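Renting an arm by the month: my two cents, after 8 weeks of it

Filed under: Opinion, Workshop

Wrote most of this on my lunch so forgive the state of it. People keep emailing to ask if the Flekar teardown package is worth the money and I keep writing the same long answer, so now it goes here and I can send a link.

Short version. Good arm. Decent software. Pricing that treats a small shop like a bank. I'd keep the arm and bin the contract.

For anyone who hasn't seen the brochure: Flekar rents you a robot arm, a gripper, a slatted table and a licence for the teaching software, $1640 a month, and it comes through Mitbridge, who do the install and the support line. The pitch is old office desktops. Tower goes on its side, panel off, arm goes in and does the dull bits. Unplug, lift out, put down, next one. We strip machines for parts and sort the rest for recycling, so yes, we were exactly who they had in mind.

What I like first, because I'm about to moan for a while.

It's patient. I am not. By the third tower of the morning I'm yanking on ribbon cables and swearing at the clips, and the arm just goes in at the same speed it went in at opening time. My fingers have stopped getting sliced on the edges of cheap steel cases. Twenty-odd years of that, gone from my week. You can't put that on an invoice but I'd pay something for it.

Teaching it a new move is easier than I thought too. You lead it by the wrist, press the button, lead it a bit more. I had a usable memory pull on the first afternoon. Not a pretty one. Usable.
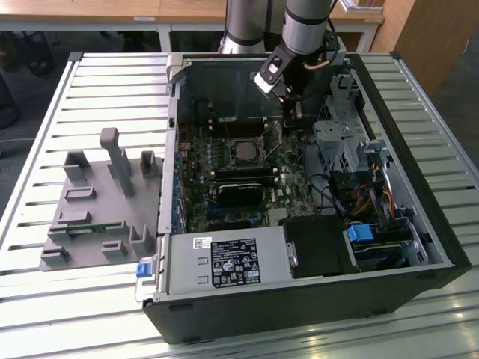

Now the trouble is that office towers look like they're all the same and they are not, not even a bit. Same brand, same sticker, two years apart, and the power connector has moved just far enough to ruin your day. Wires are the worst of it. A board stays where you put it. A bundle of wires goes wherever it likes, and every machine was closed up by a different person in a different mood. The arm does beautifully with anything stiff. Give it a floppy thing in a tight corner and I'm standing there with my hand near the stop button.

The sales page says "handles mixed inventory". I'd like a word with whoever typed that. It handles mixed inventory if I sort the inventory first, and sorting was the job I wanted rid of.

And the fixtures! Every case shape wants its own bits to hold things steady. Flekar will sell you printed plates at $80 each, and fair enough, somebody has to design them, but you don't find out how many you need untill you're in. We print our own now. Grey plastic, ugly, work fine. Then Mitbridge told us on the phone that home-made plates "may affect support eligibility". May. I asked for it in writing and I'm still waiting. That was a Thursday, a good few Thursdays ago.

Which gets me to what I really wanted to write about, the terms. The arm itself is honest kit, it does what it does and you can see it doing it. The paper around it is another matter. Minimum term. Software updates you can't refuse. Routines you taught it yourself, on your own floor, on your own time, and if you stop paying you can't take them with you in any form another arm would read. I asked. Answer was no, politely. So the longer you use it and the better it gets at your work, the harder it is to leave. I don't think that's an accident and I don't think small shops should shrug at it.

Compare Marchand, who I also got a quote from. Clunkier arm, going by the demo. Screen looks like a microwave. But you buy it outright and the files are yours, plain files, copy them on a stick if you want. I nearly went that way and didn't because of the up-front cost, and some weeks I think I chose wrong. Landbridge do a pay-per-machine deal, where they come and collect, but then it's their labour and their parts and you're just a loading dock. Not for us.

Should you get one? If you've got a steady pile of the same model, a school board clear-out or an office lease return, then yes, probably, the boring repeat work is where it earns its keep. If your pile looks like ours, a bit of everything off the back of a trailer, do the sums very slowly. Count the hours you'll spend teaching it. Count the plates. Ask what happens to your routines on the way out and don't accept a phone answer.

And don't buy it thinking you'll let someone go. You won't. You need someone who knows what the inside of a tower is supposed to look like, standing within reach, more of the day than the brochure lets on. I'd be cross on that person's behalf if I wasn't usually that person.

We've got until the end of December to tell Mitbridge if we're renewing. I've asked for 2 changes, own our routines and a straight line on the plates. If they come back with yes on both I'll sign the same day. Will update the post when I hear, comments are open, keep it civil pls.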